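Kavness bench cell – set-up guide for lab staff
Section 4: Handing over the cylinder work

Last updated: March

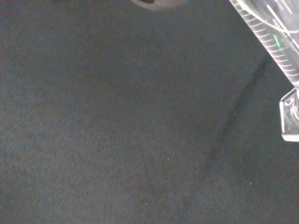

Covers day-to-day set-up only. For arm faults go to section 7 or call Emese Gulyás.

Who does what now. The cell does the picking, standing up and racking of plastic cylinders. You still do the reading, the labels and anything glass. Bench techs used to rack 146 a shift by hand, that's come off the roster. The time goes to sample prep and to checking the cell's log.

Before start
1. Badge in. Pick your own name on the panel, not the last person's.
2. Wipe the mat with the dry roller. No solvent – it lifts the pile.
3. Check the mat is flat to all four clips.
4. Lay cylinders on their sides, a hand's width apart. Any angle is fine.
5. Close the guard. Wait for the steady light.
6. Press HOME, then RUN SLOW for the first tray.
7. Watch the first tray right through. If good, change to RUN.

NOTE: Clear plastic is hard for the wrist camera. If it skips one twice, don't keep nudging it over. Press PAUSE, open the guard, rack it by hand and enter "manual" in the log. Manual entries are not counted against you or your shift.

CAUTION: Never reach in on RUN SLOW. Slow is still moving.

CAUTION: Don't put glass on the mat. Grip force is set for plastic and the settting is locked.

Shift change
8. Press PAUSE. Let the arm park by itself.
9. Outgoing tech tells incoming tech about skips, out loud, at the cell. Log alone isn't enough.
10. Incoming tech badges in and does steps 2 to 7 again.

Rosters: one trained person per shift stays within sight of the cell. They can do paperwork there, not the fume hood. Macario Ochoa has the training list. If your not on it, don't run the cell, even to help out.

Mat gets swapped every 50 trays. Spares in the drawer under the panel, order more when you open the last one.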